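**Snapped key in euro cylinder – drill it or call someone?**

**clanholm_dave**

Back door at the rental. The tenant's key snapped off flush in the cylinder last night, door shut but not deadlocked, so it opens from the inside with the handle. It's a uPVC door with a multipoint strip and a euro cylinder, Adix on the faceplate. I've tried tweezers and a junior hacksaw blade with no joy. Local firm has quoted £100 to come out and £51 on top for a new cylinder. Is that fair or should I be doing it myself?

**Jirine**

Don't drill. You can get at the fixing screw because the door opens. Undo the long screw on the edge of the door, level with the cylinder, and then the cylinder should slide out once the cam is lined up with the body. With a broken key in it you may have to wiggle the cam round from the inside. Then you take the old one to the shop and match the size.

**clanholm_dave**

The cam is the bit I'm stuck on. The inside is a keyhole as well, no thumbturn. Can I turn it with the spare from the inside?

**Jirine**

Depends how far in the broken piece is. If it's right at the front of the outside half then probably yes. If it's been pushed deep then on a lot of cylinders the inside key won't engage. Which is why I'd stop poking at it with tweezers.

**oldkeys51**

I'll disagree a bit. £151 all in is not daft for a same-day visit, and that includes someone else dealing with it if the strip is faulty. Keys don't usually snap in a healthy lock. If the door has dropped on its hinges the tenant will have been forcing it for months, and a new cylinder will just give you another broken key by next winter.

**clanholm_dave**

Fair point. It has been stiff. She mentioned it in March and I squirted some WD-40 in.

**oldkeys51**

There you go then. Lift the handle with the door open, then with it shut. If it's easy open and heavy shut, it's alignment. Adjust the hinges or the keeps before you spend anything on cylinders.

**Jamila Fakir**

I did this job on my own door two weeks ago so can say what worked. A proper broken key extractor, the thin hooked sort, was a few pounds. Slide it in along the cuts of the key with the hook facing up, turn slightly, pull. It took me a good few goes. Make sure the keyway is in the upright position first or the pins will hold the piece in whatever you do.

Keep the screws and the old cylinder together as you go, in a tub or a bag. The long fixing screw is easily lost and the replacement one in the packet was too short for my door.
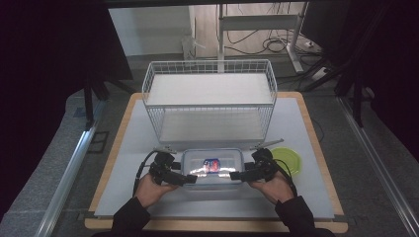

*Clear tub with rounded corners, on the mat.*

Once the piece was out I had a key cut from my spare. Don't let them copy from the two broken halves if you have any other choice. I've had one done like that and it never ran smoothly.

**Niskanen**

Agree on the extractor, but I wouldn't keep that cylinder. It's a rental, keys have been handed round who knows how many people, and if it's an older one it probably has no snap protection. Fit an anti-snap one while you have the door open. Measure from the centre of the screw hole to each end, and write down which side is outside. People get that backwards all the time and end up with it sticking out past the handle.

**Jamila Fakir**

For a rental I'd change it too, yes. Mine was only me and my sister with keys.

**oldkeys51**

Anti-snap is fine but check what the landlord insurance wants before buying. Mine asks for a particular standard and I had to send back the first pair I ordered.

**clanholm_dave**

Thanks all. Update, 21 April 2019. Extractor came this morning and the piece was out in 30 minutes, most of that spent working out which way up the hook went. Handle is very heavy with the door shut, so oldkeys51 was right about alignment. I'll do the hinges tomorrow and fit a new cylinder at the same time. Told the locksmith I didn't need him – he was fine about it.

**Jirine**

Good result. Graphite or a dry PTFE spray in the new one, not WD-40.

**oldkeys51**

WD-40 is better than nothing.

**Jirine**

We've had this argument in another thread and I still say it gums up. Dave, what size did yours measure?

**clanholm_dave**

35 outside, 45 inside. Shop has it on order.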